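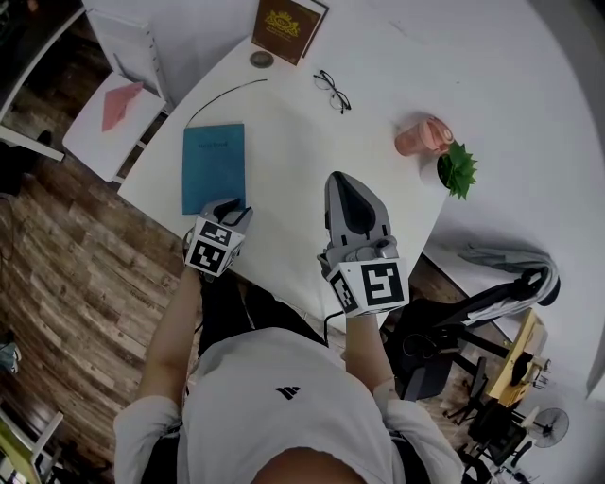 ## 3. Setting up your desk log

Likomari desk log, the paper half. Do this before you touch the Arow app. Takes one coffee, maybe less.

You need:

- one notebook, any color, lies flat when open
- pen that doesn't bleed through
- the label sheet from the back of the Arow folder
- your shelf number (ask Giang Mai if you never got one)

1. Clear a spot big enough for the notebook open plus both elbows. Phone somewhere else.
2. Write your name and shelf number inside the front cover. Not on the outside — outside covers get swapped and relabeled.
3. Number the pages. Bottom outer corner, odd pages only is fine. Stop at 132, anything past that is spare and gets used for scrap.
4. Leave pages 1 to 3 blank. The index goes there later. People always start writing on page 1, please dont.
5. On page 5 rule two columns. Left one narrow, for the time. Right one wide, for everything else.
6. Stick the label on the spine, text reading top to bottom. Press hard.

**Note:** Spiral notebooks have no spine. Put the label on the back cover, top left, and tell Hendrik Xaba so he doesn't file it as missing.

**Caution:** No loose sheets tucked in. They fall out in the return box and there is no way to tell whose they are. Tape them in or copy them over.

### 3.1 Daily entries

1. Time first. 24 hour or am/pm, pick one and stay with it.
2. One line per thing. Short. "Called Cadau re invoice, no answer" is plenty.
3. Anything with money in it gets a box drawn round it. Amounts in full, so 1,274 and never "1.2k".
4. Mistakes: single line through, initials next to it. No correction fluid, it cracks and sticks the pages togehter.
5. End of day, draw a line straight across under the last entry. Even if the day was empty.

**Note:** Skipped a day? Write the word "none" and carry on. Don't go back and fill it in from memory.

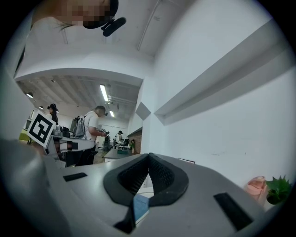

### 3.2 Linking the log to Arow

1. Open Arow, go to Logs, then Add paper log.
2. Type the shelf number. No spaces, no dash.
3. Choose Lục as the template. The other one is the old layout and drops the box totals.
4. Enter your first and last page numbers. First is 5 unless you ignored step 4 above.
5. Save. Wait for the green tick before closing — closing early makes a duplicate, and only Phúc Ông can delete those.

**Caution:** One log per person at a time. If the old one is still open, close it first (see 3.3), otherwise entries end up in both.

### 3.3 Closing a full log

1. Fill in the index on pages 1 to 3. Topic, page, done. Alphabetical if you have the patience.
2. Write the month on the inside back cover, e.g. March.
3. In Arow: Logs, your log, Close.
4. Notebook goes in the return box, spine up.
5. Take a new one from the shelf and start again at the top of section 3.

Lost notebook: tell Thảo Trịnh the same day. Photos of pages count as a backup only if the page number is readable.

Label sheets run out fast. Hưng Âu prints more, give him 2 days.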